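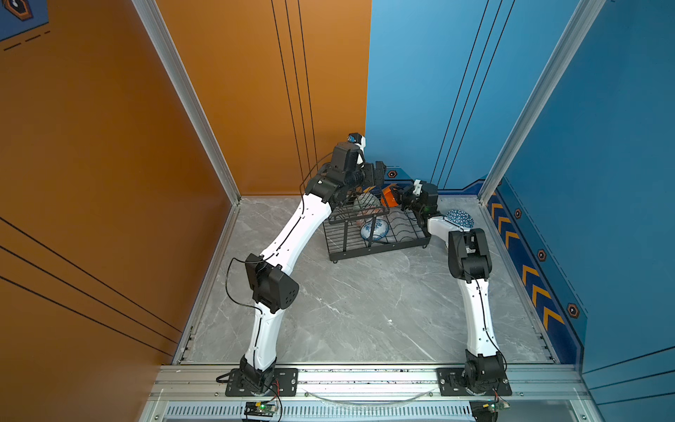 Oficina partilhada de Otlow conclui primeira fase de célula robótica para loiça

A oficina partilhada Brannigan, em Otlow, deu por concluída em junho a primeira fase de montagem de uma célula com dois braços robóticos destinada à arrumação de loiça. O projeto, designado Petidix, foi construído por membros da oficina fora do horário laboral e está instalado na sala de eletrónica, no piso inferior.

Segundo a nota divulgada pela direção, os dois braços estão fixados lado a lado numa calha frontal de alumínio, diante de um escorredor de arame. A estrutura é fechada por painéis laranja e azuis, e a eletrónica de comando fica junto às bases, de modo a permitir a substituição de placas sem desmontar os braços. Os painéis foram cortados na própria oficina.

A coordenação técnica esteve a cargo de Dineo Pretorius, membro da Brannigan e responsável pelo desenho da estrutura. «A loiça de uso corrente coloca dificuldades que as peças de ensaio não colocam. O vidrado reflete a luz, os bordos têm espessuras diferentes e cada taça assenta à sua maneira», refere Pretorius na mesma nota.

De acordo com os registos do projeto, foram realizadas 283 tentativas de preensão durante a primeira fase, das quais 196 terminaram com a peça colocada no escorredor. As restantes foram arquivadas para análise, com indicação da peça utilizada e da posição inicial. A equipa pretende rever em primeiro lugar a aproximação às taças, que exige a entrada de um dos dedos da pinça no interior da peça.

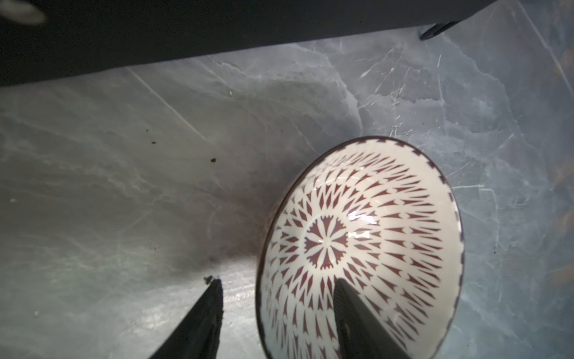 Taça branca com padrão castanho-avermelhado, com um dedo da pinça de cada lado do bordo.

A montagem exigiu mais de 400 horas de trabalho, repartidas entre mecânica, cablagem e programação. A empresa local Hernisard cedeu perfis de alumínio e parafusaria, ao abrigo do acordo de apoio que mantém com a oficina.

A segunda fase prevê a revisão da passagem dos cabos ao longo dos braços e o ensaio de novas pontas para as pinças. Os desenhos da estrutura e a lista de materiais serão disponibilizados aos membros na rede interna da Brannigan. Os interessados em participar na fase 2 devem inscrever-se na receção da oficina, sendo obrigatória a frequência prévia da formação de segurança em equipamentos elétricos.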